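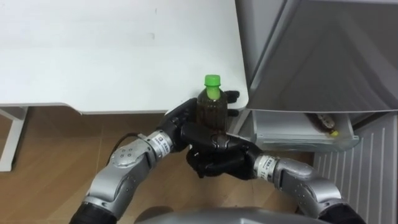
By the floor tech, Rundmont test room | September check

I do this one with the robot powered up and holding a bottle, so I can see both hands under a bit of load. Comments are mine, so forgive the rambling!

[x] Floor around the base – clear, nothing to trip on.

[x] Left arm cable. It arcs up from the joint to the wrist, and I like a bit of slack in it. Fine today.

[x] Wrist labels, both arms. Present. Please don't peel these off when you wipe down (I've had to reprint them 2 times).

[x] Joint screws, left and right. Went over them with the small driver and got maybe a quarter turn out of one on the left.

[ ] Right hand fingers – the thumb feels a touch lazy closing. Zakus sent us a pad kit, so I'll fit that and run 67 grips again before I sign it.

[x] Two-handed hold. Right hand low, left hand higher up the bottle. Keep the cap on, please, always!

[x] Drawer. Leave it open before you start the pick routine, and keep your own fingers out of it.

[x] E-stop, tried three times, good each time.

Next check at about 165 hours.

Rundmont Test Room | Contact | Back to top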